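An afternoon at the Rarden workshop open day

27/08/2024

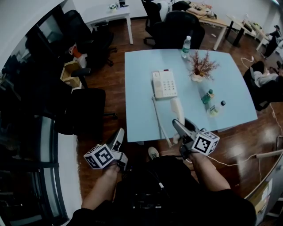 Hand-held grippers at the blue table, with the phone off the hook.

I'd been meaning to get out to Rarden since March, when Irena Pawłowska first told me she was building robot grippers in a shared workshop there. Well, I finally went, and I'm so glad I did (even if parking was a nightmare and I ended up walking 28 minutes from the far side of Vernidholm in the wrong shoes).

The group calls itself Zostance. They share the floor with a few other outfits, so you walk in past desks and office chairs and think you've got the wrong place, and then you spot somebody with a gripper in each hand. The ones you hold are the cheap half of the project. You do a job yourself, the cubes with the black and white patterns let the software work out where each hand has been, and later on the arms get to learn from it. Irena reckons the parts for the pair came to $861, and the arms are going to be a lot more than that!

The job for the afternoon was the telephone. A proper landline with a keypad and a curly cord, which made me feel about a hundred years old. You'd think a handset would be easy, but I had a turn and it's surprisingly fiddly. You lose all the feeling in your fingertips, and the cord has its own ideas. My best go got the handset back on its base slightly crooked and I was ridiculously proud of it. They're hoping for 2000 recordings before they try any of it on an arm, and they had 86 when I left, a couple of them mine.

I also had a good long chat about fingers. The first lot were printed at home on Irena's old Nedelcu printer and kept snapping at the angle, so the newer ones are thicker there and printed lying flat. She's still not happy with the grip on smooth plastic and wants to try strips of bicycle inner tube. I've got a bag of old tubes in the garage, so I've promised to drop them off next time I'm out that way.

Tea was free, biscuits were a gold coin donation. Wear better shoes than I did.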